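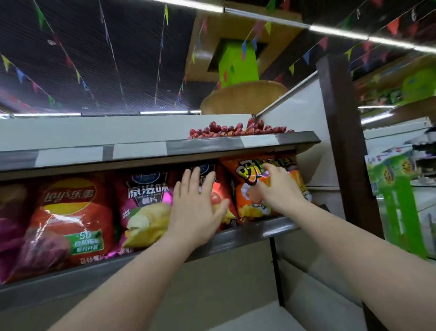

Ticket 718 -- Rayon snacks, sachets de chips qui basculent et étiquettes de prix vides

Magasin : Collham
Ouvert par : Jytte Hafþórsson
Suivi : Hafiz Nair
Priorité : normale
État : résolu, à revoir en avril

Problème signalé
Les sachets de chips de la tablette basse ne tiennent pas debout. Ils glissent vers l'avant dès qu'un client en prend un, surtout à droite, côté soufflés de pomme de terre (sachet orange). Par ailleurs, les porte-étiquettes de la tablette du dessus sont blancs : aucun prix lisible, y compris sous les petites saucisses rouges.

Journal

9 h 10 -- Jytte Hafþórsson
Sachets redressés à la main, bien à plat contre le fond. Le Lay's rouge tient. Le sachet orange repart en avant au bout de quelques minutes.

9 h 45 -- Hafiz Nair
Merci de vérifier l'inclinaison de la tablette avec un niveau, et de regarder si les crochets sont enfoncés des deux côtés. Ne pas changer l'ordre des produits pour l'instant.

10 h 30 -- Jytte Hafþórsson
La tablette penche vers l'avant. Crochet droit mal engagé, il reste un jour de 4 mm. Côté gauche, rien à signaler.

11 h 20 -- Genivaldo Brito
Tablette vidée, crochet remis en place au maillet caoutchouc, niveau correct. Produits replacés dans le même ordre, le violet à gauche, l'orange à droite. J'ai aussi posé une butée Dirkberg de 200 mm à l'arrière pour ramener les sachets vers le bord sans qu'ils se couchent.

14 h 05 -- Hafiz Nair
Pour les étiquettes : la file d'impression était bloquée sur le poste de la réserve. File vidée, service relancé, lot renvoyé. 14 étiquettes sorties, lisibles.

15 h 15 -- Jytte Hafþórsson
Étiquettes glissées dans les rails. Les saucisses sont en vrac et débordaient un peu sur le rebord, je les ai repoussées vers le fond. Un bac serait plus pratique -- demande à faire à part.

16 h 40 -- Hafiz Nair
Plus de chute depuis l'intervention. Je passe le ticket en résolu. Contrôle du crochet droit au prochain réassort complet, Genivaldo garde une butée de rechange à l'atelier.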